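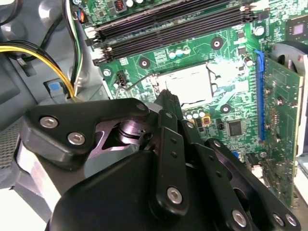 From: Yung-ching Tu
To: Liao Street Homebuyers list
Date: 30 Oct 2021
Subject: Re: Seller wants to stay on after closing??

Hi Abdelghani and everybody,

Oh, I'm so glad you asked this one, we went through the very same thing in May and I have been dying to be useful to someone about it!

Abdelghani Belkadi wrote:
> Our seller's new place in Prarness isn't ready and her agent
> has asked if she can stay in the house for 2 weeks past closing.
> We like her, and our own lease has a bit of slack in it, so we
> could say yes. My brother thinks we're nuts. Has anyone done
> this? What did you charge, and what did you put in writing?
> Also, who pays if the water heater goes while she's there?

Short answer: yes, we did it, and I'd do it again. The thing you want is called a rent-back (our attorney called it a post-closing occupancy agreement, same animal). You close as usual, you own the house, and the seller becomes your tenant for a short stretch. Get it signed before closing day, while everybody still has a reason to answer the phone.

What ours said, more or less:

Rent. We took our new monthly payment with taxes and insurance and worked out a daily rate from that. The full charge came to 1255 and it was taken out of the seller's money at closing, so there were no checks to chase afterward. Lovely.

Deposit. Held by the title company, released after we walked through the empty house.

A hard end date, with a time of day. Ours was noon. Past that it went up to 300 a day – this sounds mean, but our seller's agent suggested it herself and the seller didn't blink.

Utilities stay in the seller's name until she leaves. Do put this in, the power company will happily switch everything over on closing day if you let it.

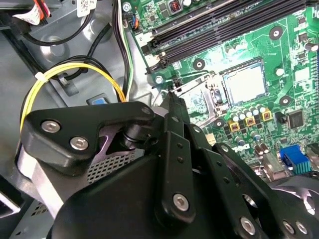
Motherboard and open case, with the gripper reaching in

On the water heater: ours said we covered the big systems and the seller covered anything she broke. You can write it the other way around, plenty of people do. Call your insurance company too! Tell them somebody else will be living there for the first bit. Ours added a note to the policy and that was that, but I've heard of others wanting a different form. The seller needs her own coverage for her belongings, and ours had no idea until I mentioned it.

And check with your lender. Mine wanted us moved in within a set time after closing and the rent-back had to fit inside it. Two weeks was no trouble at all for us, but please ask yours.
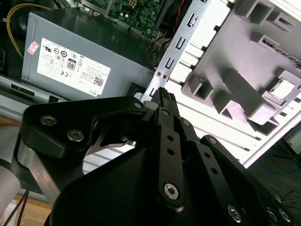 Fingertip against the metal rail inside the chassis

One more, do your regular walk-through before closing AND a second one when she hands over the keys. I took a ton of pictures at the first and it made the second so easy. We found 4 nail holes and a very nice set of curtain rods she'd decided to leave us.

Our attorney was at Censka and I'd recommend them to anyone, they had the agreement back to us the next morning. I can send you a copy with the names taken out if you write me off list.

Congratulations, by the way! Is it the one with the big porch?

Yung-ching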